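Why Some Tools Are Sold Only in a Shop

Maybe you have seen your parents buy many things on a phone or a computer. They press a button, and after some days a box comes to the door. But a few things are not sold in this way. A company can decide that its products may be bought only in a real shop, from a person who knows them well. Such a shop is called a dealer.

In this text we will learn what a dealer does, and why a company may want one.

What is a dealer?

A dealer is a shop that has made an agreement with a company. Let us take Ustar, a company that makes hedge trimmers and leaf blowers. Ustar has a factory, but it has no shops of its own. So it asks other people, who already have shops, to sell its machines. These people sign a paper with rules. After this they are Ustar dealers.

One dealer is a garden shop with the name Arkomora. It has 11 kinds of trimmers on the wall, small ones and big ones, and also gloves, oil and spare blades.

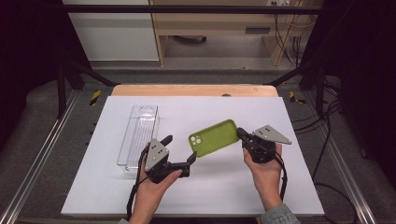 The rules in the paper say what both sides must do. The company promises to send machines and parts in time. The dealer promises to learn how each machine works, to repair it when it breaks, and to show every buyer how to use it safely. If the dealer forgets these promises, the company can end the agreement.

How does the dealer earn money?

The dealer buys the machine from the company for one price and sells it to you for a higher price. The difference between the two prices is called the margin. From the margin the dealer pays the rent of the shop, the light, the heating and the people who work there. What stays after all this is the profit.

Try it yourself with small numbers. You buy a lemon cake for 2 dollars and you sell it for 3 dollars. Your margin is one dollar. But you also needed a paper plate and a napkin, so your profit is a little smaller than one dollar.

Why not sell everything online?

A hedge trimmer is sharp. If a person gets it in a box and does not read the book, he or she can be hurt. In the shop, somebody takes the machine out, puts it together and explains where the hands must be. A buyer can also hold it and feel if it is too heavy.
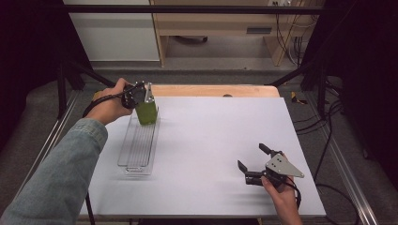
There is a second reason. Imagine that an online shop sells the same trimmer for much less money. People would go to Arkomora, ask all their questions for free, and then go home and order it on the computer. After some time Arkomora could not pay its rent and would close. Then who will repair the trimmers?

But the other side is also right in some points. Not every person lives near a dealer. For a family in a far village, the way to the shop can take nearly 3 hours. For them a box at the door is a big help. Also, when many shops sell the same thing, the prices often go down, and buyers like this.

Warrier, a company that makes lawn mowers, has chosen a way in the middle. You order and pay on the computer, but you pick up the mower at a dealer, and the dealer shows you how to start it. Vellex, which makes watering cans and rakes, sells everywhere. A rake does not need a long lesson.

Words to remember

Dealer: a shop that sells the products of a company and follows its rules.

Margin: the difference between the price the shop pays and the price you pay.

Profit: the money that stays when all the costs are paid.
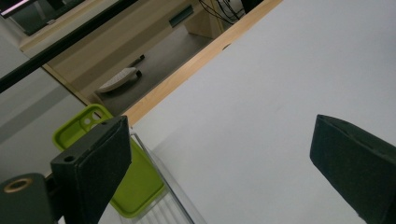
Something to do at home

Choose one thing in your home that was bought in a shop and one thing that came in a box. Ask the grown-ups why they bought each one in this way. Did they need help from a seller? Did they compare prices? Write down the answers and talk about them with a friend who did the same.

Contact us | Copyright, all rights reserved | Page updated 5/3/25 | Back to top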